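A Table Should Be Cleared Every Night

I write a small newsletter for people in Hollenstein who like to argue about houses, and the subject that brings in the most mail is the table. My view is simple. The main table in a home should be bare when you go to bed.

I don't mean tidy. A tidy table has the mail squared up in one corner and the fruit bowl in the middle. I mean bare wood, where you could sit down at six in the morning and spread out whatever you need. For years ours held a lamp, two chargers and a stack of catalogs from Desance. We ate around them and stopped noticing.

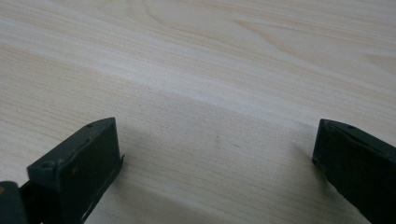
Pale tabletop, with the grain showing.

A pale surface helps. Dark tables hide crumbs, and people buy them for that reason, which I think is a mistake. On a light one you see every speck and you wipe it off. You also get to look at the grain. If you paid for a table with those long curved lines in it, or even picked it secondhand because you liked them, it makes no sense to keep them under a placemat and last month's electric bill.

The usual objection is time. Clearing ours takes three minutes – less if the kids have already taken their homework upstairs. The hard part is that everything on the table has to live somewhere else, and in a lot of homes it has no place to go. So find the place first. We put a shelf by the back door and gave each person one section of it. When a section is full, that person deals with it.

I would also drop the centerpiece. I know this is the part people dislike. Vases and candle trays look good in a store, but at home they get moved to the counter before supper and back again after, and sooner or later other things collect next to them.
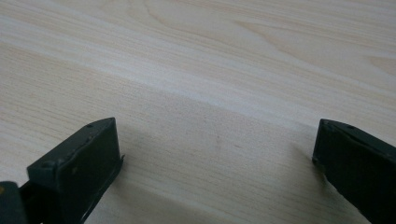 Jarmila Jireš wrote in to disagree: "A bare table makes a kitchen feel like nobody lives there. I leave my sewing out because I will sew if I see it, and I won't if I have to go get it. Your shelf by the door would just be where my projects go to be forgotten."

She has a point about the sewing. If a table is used for one job every day, leave the job out and eat somewhere else. Most of us have only the one table, though, and it has to be ready for supper.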